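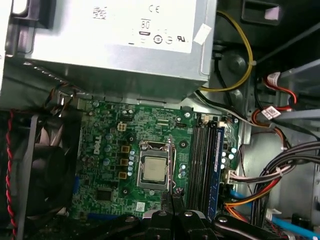
Anselmo Ospina lleva el taller de reacondicionamiento de Kondau, donde se revisan torres de sobremesa retiradas de oficinas. La conversación se centró en el paso que más devoluciones genera, el cambio de procesador, y en cómo se prepara una placa Dell de este tipo antes de volver a cerrar la caja.

«La torre se tumba y se trabaja desde arriba», explica. «Con la caja de pie, el disipador tira de la placa y el procesador entra torcido». La fuente se deja montada salvo que falle en la prueba de carga. Ospina lee siempre la etiqueta: «El marcado CE y la potencia van a la ficha. Si la etiqueta está ilegible, la fuente se sustituye».

Sobre el zócalo es más preciso. La palanca de retención se suelta, se levanta del todo y solo entonces se abre el marco. «El procesador se apoya, no se empuja. Si hay que hacer fuerza, está mal orientado». La pasta térmica vieja se retira con alcohol isopropílico y un paño sin pelusa. En el taller usan la de Jasmont, en envases de 570 gramos.

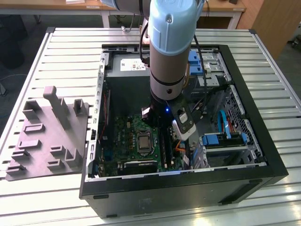

El segundo punto de atención es el cableado. «Un cable SATA que cruza por encima de la jaula de discos acaba pillado por la tapa», dice. Los latiguillos se peinan hacia la pared y se comprueba que ninguno toque el ventilador. Las piezas azules de la caja, pestillos y tiradores, se accionan a mano, sin destornillador; los recambios son escasos y Ospina guarda los de las cajas desguazadas.

Preguntado por la memoria, responde que se prueba módulo a módulo. Geum-ok Noh, encargada de las pruebas, mantiene un registro con 3000 equipos. De los últimos 1000, nueve volvieron con fallos de contacto en el zócalo. «En julio cambiamos el orden de montaje: primero procesador, después memoria, y los discos al final», señala Noh.

Queda pendiente el criterio para los condensadores. Ospina descarta a simple vista los abombados; Noh prefiere medir. De momento, las placas dudosas se apartan y se miden al cierre de cada lote.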